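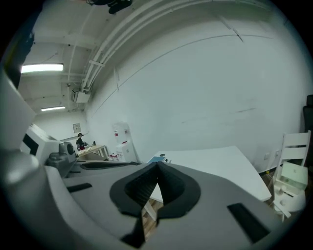
Visit to the Huvside pumping station

We reached Huvside at ten on Friday and were met by Ľudovít Beneš, the duty engineer. The station lifts water from the lower reservoir to Bilville and supplies 673 farm connections on the way. Two pumps run in the dry months and one is kept as standby. Mr Beneš took us along the main canal as far as the Jarkton sluice, where silt is cleared every September. Allocation records are kept on paper at the gatehouse. We left at half past two.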